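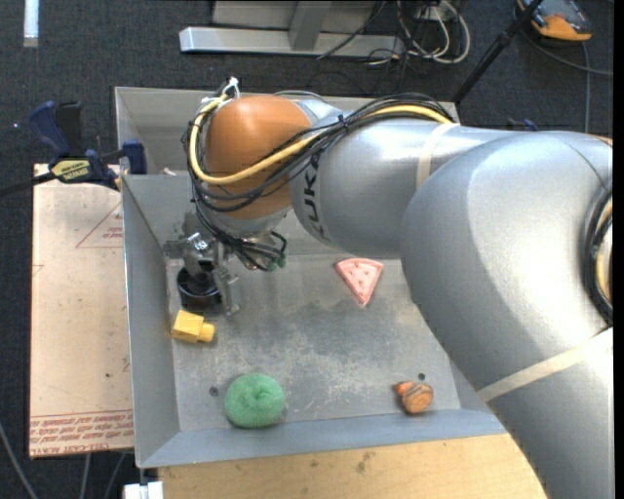 # Running the bin-picking demo on an open day

These notes are for whoever runs the bin demo at the next Kedley open day. They cover the day before, the morning, the demo itself and packing up. They assume you have done the cell induction and can jog the arm. If you haven't, ask at the Hollis building desk and book one first.

## The day before

1. Book the cell from 3 pm. Setting up takes an hour if the last group left it tidy.
2. Check the bin is clamped to the board side. Push it hard by the rim. If it shifts, tighten the clamp and push again.
3. Look over the cables at the wrist. They should be tied back to the forearm with enough slack for a full turn either way.
4. Run program 211 at low speed with the bin empty. Watch the gripper near all four walls.
5. Put the pick objects in the grey crate by the door. Soft, odd-shaped toys go down best with visitors. Leave out anything with a string or a loose lid.

Do not change the bin position after step 4. If somebody does, run step 4 again.

## On the morning

Switch the controller on by 9 am and let it finish its checks before you touch the pendant. Home the arm, then do three picks with different objects. Write the results in the Judent log, including misses.

Put the rope barrier out. Groups are limited to 8, and small children stand at the front with an adult behind them. The Borham school party usually comes as one large group, so split it at the door and send half to the printing room.

## Running the demo

Each slot is roughly 8 minutes. This order has worked well:

1. Say what the arm is going to do before it moves.
2. Drop four or five objects in the bin and spread them out. Keep one close to a wall, as the wall picks are slower and people like to watch the arm line itself up.
3. Step back behind the rope, pendant in hand, and start the program.
4. Keep quiet for the first pick. Talk during the second.
5. Let a visitor choose the objects for the next round. They hand them to you and you put them in, with the arm stopped.

If a pick misses, let it try again. After a second miss on the same object, stop the arm and move the object by hand. Flat pieces lying on the floor of the bin are the usual trouble.

If the gripper touches a wall, press stop and end the slot. Check the fingers and rerun program 211 before the next group.

## Questions you will be asked

*How strong is it?* Much stronger than it needs to be for toys. It was bought for other work.

*Does it learn?* The part that chooses where to grip was trained on 3000 recorded picks. The movements in between are ordinary robot programming.

*Can I have a go?* Not with the pendant. Offer them step 5 above.

## Packing up

Home the arm, switch off at the controller and hang up the pendant. Empty the bin and wipe the toys before they go back in the crate. The rope barrier lives in the Hollis store, second shelf. Log the number of slots run and hand the key in by 5 pm.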